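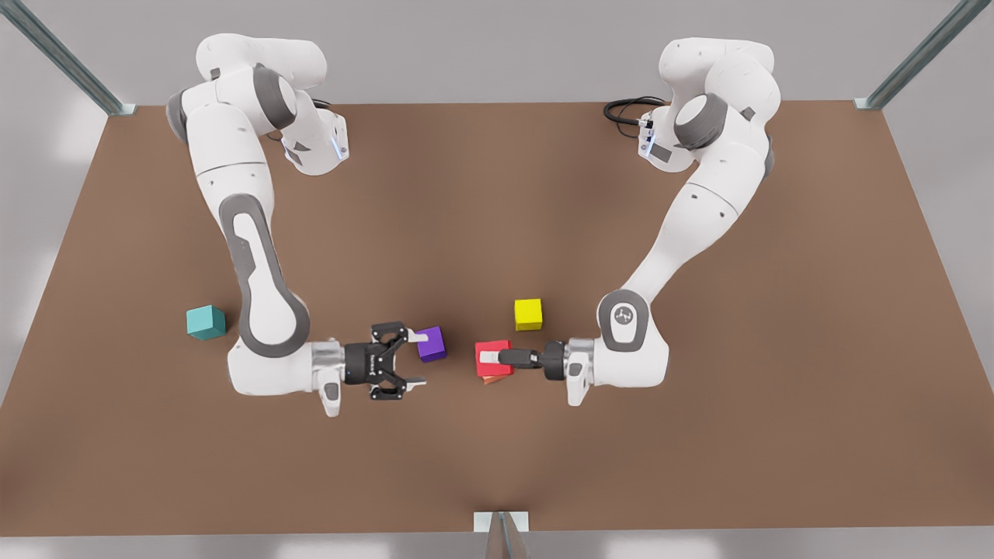
Figure 3. The two-arm cube task in the Trandton simulator. The robot's right arm (left side of the figure) is at the purple cube with its gripper open; the robot's left arm is at the red cube.

Print this article | E-mail this article

4. Collecting Demonstrations by Remote Control

4.1 Task and workspace

We wanted a first task that a newcomer could understand in one sentence and still find hard on the tenth try. The cube task does this wonderfully well. Four cubes (teal, purple, yellow and red) are dropped at random poses on a shared tabletop. The operator is given two colors, one for each arm, and has to grasp both cubes, lift them together and hold them level until the simulator gives a tone. Figure 3 shows the approach phase, with the grippers facing each other across the middle of the table and the yellow cube a little behind the two that matter.

Each arm on its own has an easy job. Picking up a cube from a flat surface was a solved exercise in our lab long before this study started. The fun begins when the second arm comes in. The forearms compete for the same space, a careless nudge from one gripper moves the cube the other one is lining up on, and the operator has to split attention between two contacts that rarely happen at the same moment. Almost everyone who sat down at the controls found a personal way of dealing with this, and we think that variety is the most interesting thing in the whole data set.

The cubes that were not named in the instruction stay on the table. They must be left alone, but touching one does not end the trial. We log these touches and use them in Section 5 as a measure of how tidy a demonstration is. In pilot trials we did end the trial on any stray contact, and operators became so cautious that their motions were of little use for learning – long pauses, tiny corrections, and approaches from straight above even where a side grasp would have been simpler.

Throughout the paper, "left" and "right" mean the robot's own left and right. The view used in our figures faces the robot, so the two are swapped on the page. We kept this convention after some debate. The log files use it, and changing it for the figures alone caused more mistakes than it fixed.

4.2 The Stondby interface

Demonstrations were given through Stondby, our remote control station. The operator sits at a desk and moves a pair of hand controllers, and the position and orientation of each controller are mapped to the matching gripper. A trigger under the index finger sets how far the fingers open. Holding the thumb button engages the arm; letting go freezes it in place, so the operator can move a hand back to a comfortable position and pick up where the motion stopped. We call this re-centering, and it happens a lot.

We tried two mappings. In the first, hand motion and gripper motion had the same scale. In the second, hand motion was scaled down whenever a gripper came close to a cube. The scaled mapping felt slow to our experienced users, and we fully expected to drop it. New users loved it! Their grasps were cleaner from the first session, and after a few sessions the experienced users asked for it too, at least for the final part of the approach. All data reported here were collected with the scaled mapping on.

Stondby gives no force feedback. Instead, a soft sound rises in pitch with the contact force at each gripper, with the two arms placed in the left and right ears. This was a weekend idea, wired together on a Sunday, and it has stayed in the system ever since. Operators told us that they stopped noticing the sound after a while but missed it at once when it was switched off.

4.3 Operators and sessions

Fourteen operators took part, all at our Celholm site. Half had used some form of remote control for robots before, and the others had not. Every operator first went through a short practice period with a single arm and one cube, then with both arms and no time limit. Recording started only when the operator said they were ready. We did not set a minimum score for moving on, which means the early recordings of some operators are rather rough. We kept them on purpose.

Sessions lasted until the operator wanted to stop. Most people took breaks without being reminded, and tired hands show up clearly in the logs as a rise in re-centering. Nine of the operators came back for further sessions in April, after a small change to the camera view: we raised it and tilted it down so that the near and far cubes could be told apart more easily. Demonstrations from before and after the change are marked in the released files, and readers who care about viewpoint effects may want to treat them as separate sets.

4.4 What was kept

The full collection holds 2,463 demonstrations. Of these, 264 are marked as failed, either because a cube was dropped during the hold or because the operator gave up. They are included in the release with a label. We have found failed demonstrations to be very helpful when training the part of Pap, our learning system, that judges whether a grasp is about to slip, and we would encourage other groups to save theirs.

For each demonstration we store the joint positions of both arms, the finger openings, the cube poses, the raw controller signals and the state of the thumb buttons. The raw signals take up more room than everything else except the rendered views, and we went back and forth on keeping them. They have already paid off. By replaying them through a different mapping, we can ask how the same hand motion would have moved the robot, and so compare mappings without bringing operators back to the desk.

Pauses were left in. It is common to trim them before training, and for single-arm data we have done so ourselves. With two arms, a pause in one is very often the result of work in the other. One arm waits beside its cube with open fingers while its partner finishes closing, and then both lift. Cutting out the wait removes the very thing we hope the policy will learn. Section 5.2 compares policies trained with and without pauses, and the gap between them surprised us.

4.5 Styles of coordination

Going through the replays, we saw two broad styles. Some operators work in turns: they bring one gripper to its cube, secure it, hold still, and only then move the other. Others bring both arms in together and fix small errors on each side as they appear. Working in turns is slower and more reliable. Moving together is quicker, and it is a joy to watch when it goes well, but the grippers pass close to each other and the stray contacts go up.

Few operators stayed with one style. The choice seemed to depend on how the cubes had landed. When the two target cubes were far apart, even the most careful operators moved both arms at once. When they were close, nearly everyone took turns, with the arm whose cube was harder to reach usually going first. We had given no advice on this point, and we were delighted to see such a sensible rule come out of free practice.

We did not label the styles by hand. Pap receives the demonstrations as they are, mixed together, with the two target colors as its only instruction. Whether the policy picks up the switch between styles, or settles into a blend of the two that suits neither case, is the question we take up next.

Print this article | E-mail this article

Related items
Pap: Learning Two-Arm Grasps from Mixed Demonstrations
Scaled Hand Mappings for Remote Control at Close Range
Contact Sounds as a Stand-In for Force Feedback
Trandton Simulator: Notes on Cube Contact Settings
Celholm Site Report: Desk Setup and Operator Comfort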